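Bavstead Washroom Supplies Project: Progress Report to the Ndlovu Fund
January 16, 2023
Prepared by Anneliese Pfeiffer

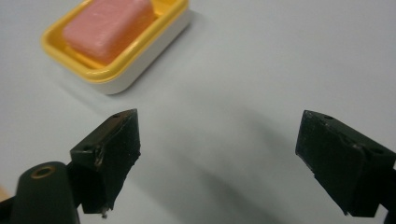 This report covers the second half of the grant period. The first half was covered in the report we sent in May, and I have not repeated what was in it except where something has changed.

Summary

The project pays for bar soap, soap dishes and a refill routine in the shared washrooms at Bavstead. At the time of the last report we had fitted out the ground floor only. All three floors now have dishes at the sinks and soap in the dishes, and the refill routine has been running on each floor without a gap. We are within budget. One item, the drain trays for the children's washroom, is late and is dealt with below.

Soap dishes

We settled on a two-part dish, with a yellow tray that sits on a white base. The dishes we used at the start were a single piece with no drainage, and the soap sat in water and went soft. Residents on the ground floor complained about this from the first week and they were right to. Lindiwe Du Plessis tried three other types at the sinks by the laundry before we ordered more.

The two-part dish does what we need. The tray lifts off, the base can be emptied into the sink, and both go back in the same place. The raised rim keeps the bar from sliding off when somebody knocks it. The yellow is easy to see against the sinks, so the cleaning staff can tell from the door if a dish has gone missing.

The order was for 40 dishes. All were delivered by Godberg in one shipment. Two came with split bases and were replaced free of charge. We are holding 5 as spares in the supply closet on the second floor.

Soap

We changed from white bars to pink ones in the fall. The white bars were hard to tell apart from the bars residents bring from home, and people were taking the wrong ones in both directions. Since the change there have been fewer arguments over this. The pink bar is a little larger and costs slightly more, but it lasts longer and the cost per week has come out even.

A few residents asked for unscented soap. We keep a small supply for them at the front desk, and Zodwa Botha gives it out on request. We do not put it at the sinks.

We looked again at liquid soap, as your office asked. The wall dispensers already in the building are old and leak, and replacing them would take more than what is left in the grant. Pump bottles were tried at one sink and were empty by the evening. Our recommendation is to stay with bars for the rest of the period.

Refills and cleaning

The routine is as follows. Dishes are checked every morning. A bar that has worn thin is taken out and a new one put in. Trays and bases are separated and rinsed twice a week, and washed properly with hot water and detergent on Fridays. Kgomotso Sibiya drew up the check sheet and keeps the completed ones in a binder.

The check sheet had too many boxes in its first version and people stopped filling it in. The current one has one line per washroom, with space for a signature and a note. Most of the notes are about paper towels, which are outside this grant, but we have passed them on to the building office.

The Friday wash was being skipped on the third floor through most of the fall. The staff member there had been told about the rinsing but not about the wash. Faith Nzioka went through it with her on site and it has been done every week since. We should have caught this sooner. Faith now looks at the third floor binder pages at the end of each month.

Late items

The drain trays for the children's washroom were ordered from Narano and have been pushed back twice. The low sinks in that room have a curved edge and the standard dish does not sit flat on it. For now the dishes stand on the shelf beside the sinks, which the younger children cannot reach without help. If the trays have not arrived by the end of next month we will cancel the order and have a local carpenter put in a lower shelf. The cost would be similar.

Spending

Spending on dishes is complete. Spending on soap is in line with the plan. The balance remaining is $688, all of it set aside for soap and for the children's washroom. We do not expect to ask for more money in this period.

Delivery charges were higher than planned because the soap was arriving in small lots. Lindiwe has arranged for larger deliveries, and we have cleared two shelves in the supply closet to make room. The closet gets damp, so the cartons are kept off the floor.

What residents say

Zodwa held a short meeting on each floor before the holidays. The main request was for a second dish at the double sinks on the second floor, where people wait for each other in the mornings. We can do this from the spares. There was also a request for hooks near the showers. I have noted it here, but it does not fall under this project.

Next steps

Place second dishes at the double sinks on the second floor.
Resolve the children's washroom, with either the trays or the shelf.
Print a one-page version of the cleaning routine and post it inside the supply closet door on every floor.
Train 7 further staff members, including the weekend team, who have so far been working from what others have told them.

Receipts and copies of the check sheets are available from Kgomotso. Please send questions about the budget to me and anything about deliveries to Lindiwe.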